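Filed under: Home & Habits / Working Papers

4.2 Crumbs on a bare mattress

I'll admit I had no plan to write a whole section on mattresses. But when Rhiannon Foulkes and I went through the 70 household diaries from Linlow, the bed kept coming up (people eat in bed a lot!), and most of the cleaning advice we'd read skips straight to the vacuum. So we got interested in the humble dustpan and brush, and what happens when you take one to a bare quilted top. 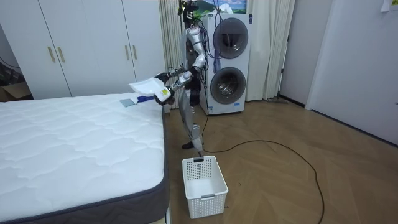
Figure 3. Dustpan and blue-bristled brush at the edge of a quilted mattress, with a small cloth on top.

The quilting is what makes it tricky. On a hard floor you push a crumb and it goes where you push it. On padding it rolls into the nearest stitched seam and sits there, and a long hard stroke just drags it along to the next one. Our diary keepers mostly settled on short, light flicks,

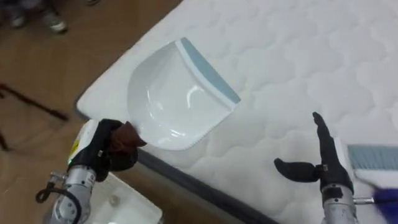 with the lip of the pan pressed down a little so the fabric dips toward it. I tried this at home in August and got quite fond of it. Ntombi Sibiya, who coded the diaries with us, thinks the rubber lip matters more than the brush does, and I've come around to her view. A hard plastic edge leaves a gap over every seam.

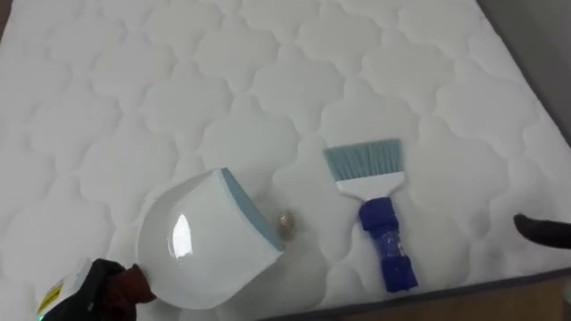 Which way should you sweep on a quilted top?
Along the rows of stitching first, then across them with the pan held close.

We come back to side borders and piping in 4.3.

Related papers
Sheets, covers and the Gallport laundry diaries
Where crumbs go: sofas and armchairs
Small brushes in small apartments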